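4. Setting up the cup station

Read this section before you open the cups. It covers the wire cup holder on the drinks table, how to load it, and how to keep it from going over. Most of it was rewritten by Hiwot Tekleab after the June changes at the Marnport office. The older Mersha sheet can be thrown out, whatever it says on the front about being the current version.

4.1 Where to put the holder

1. Wipe the table and let it dry.
2. Set the holder down with both rings side by side as you face the table. The base should lie flat. If it rocks, press down on one disc and then the other to find the bent side, and swap the holder for another.
3. Keep it in front of the cable hole and a little to one side. A kettle cord pulled across the base will drag the whole thing with it.
4. Leave the front part of the table free for pouring.

Note: The supplier's leaflet says the holder is "stable on any surface." We have our doubts. It is bent wire on a thin base, and a tall stack puts most of the weight well above the rings. Treat it as something that can be knocked over.

4.2 Loading the cups

1. Wash your hands. Open the sleeve at one end only.
2. Slide the cups out as one stack and hold it near the bottom.
3. Lower the stack into one ring, between the wire uprights. Don't force it. If the wires spread, the stack is crooked; lift it out and start again.
4. Check that all the cups face the same way, with the open rim at the top.
5. Let go slowly and see whether the stack leans.
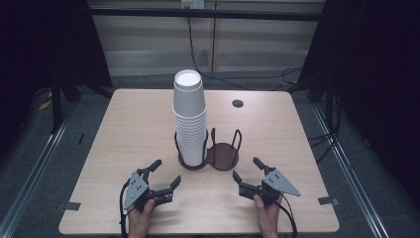
Fig. 4. Double holder with white paper cups in the left ring. The right ring is empty.

The second ring is meant for a second size of cup, or for lids. Trisudport, who sell the holder, suggest filling both rings at all times for balance. Devendra Mishra tried it both ways at the Hostton site and saw no difference worth mentioning, so fill the second ring if you need it and leave it alone if you don't.

Caution: Do not top up a stack by pushing new cups down onto old ones. They jam, and the next person pulls out three together.

4.3 How high is too high

The leaflet gives a limit of 32 cups per ring. We would not go near that. At Hostton we stop at 13 on a busy table, and the spare sleeves go in the cupboard underneath. You will refill more often. That is still less trouble than picking cups off the floor and throwing them away.

4.4 Taking cups

1. Hold the stack lightly with one hand.
2. Lift the top cup straight up with the other.
3. If two come away together, twist them apart and put the spare back on top, provided you haven't touched the inside.

4.5 Cleaning

Empty the holder before you clean it. Use a damp cloth on the wires and the base, then dry both. The leaflet claims the finish is dishwasher safe; Wilma Haldane put one through and would not do it again.

Replacement holders are order number 226. Ask for the double one by name, as the single is listed on the same line.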